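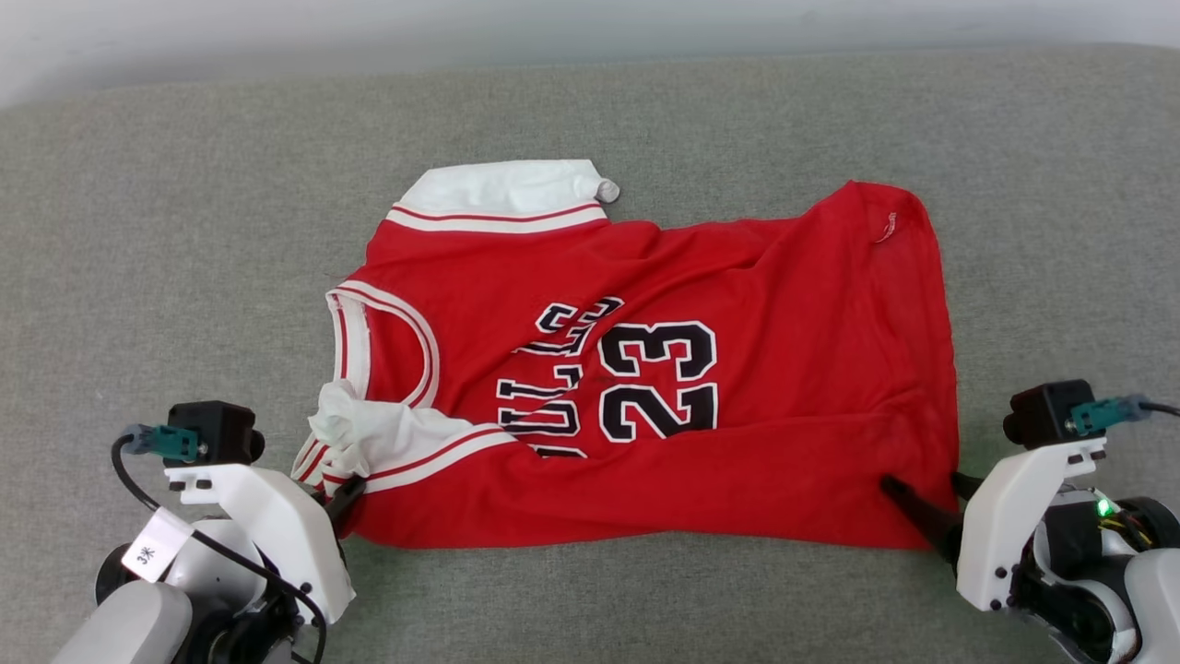 Viorica reckons the whole argument over folding jerseys is settled: lay it face up, sleeveless sides in to the middle, hem to neck, done, next one. Her note in the margin of the last entry says so, underlined.

I don't buy it. Her method assumes a garment that starts flat, and ours don't. The red basketball one is typical. Spread it on the grey cloth and you still have white trim folding back over the body and creases at the corner. Fold that in half and you've folded the mess in half too. The lettering on the front is the other worry. Solange says print doesn't crack from one sharp crease. Maybe not from one. I'd like to see it after 200.

October, afternoon session. Bench by the wall.

Tried the two methods, Viorica's and the rolled one that Arnel picked up at Idavberg. The roll looks tidy in the drawer and looks like a dishcloth when you shake it out. Viorica's stacks well, provided somebody smooths the trim by hand first, and she leaves that step out when she says how quick it is. I'd want it timed with the smoothing in.

Arnel claims the Manurung leaflet promises "100 wears without a crease". Wears by whom? Folded how? Filed under wishful.

Bag label for the red one is 1481. Please write it on the bag and the sheet, Sekar, last time it was only on the bag.

To do:
- press the trim cool, through a cloth, then fold again
- try tissue over the number before the first fold
- ask Puspita if the Fovik drawers are deep enough for a stack lying flat, as I suspect they aren't
- no more rolling until someone shows me one that opens out smooth

Left Viorica's margin note where it is. Put a question mark next to it.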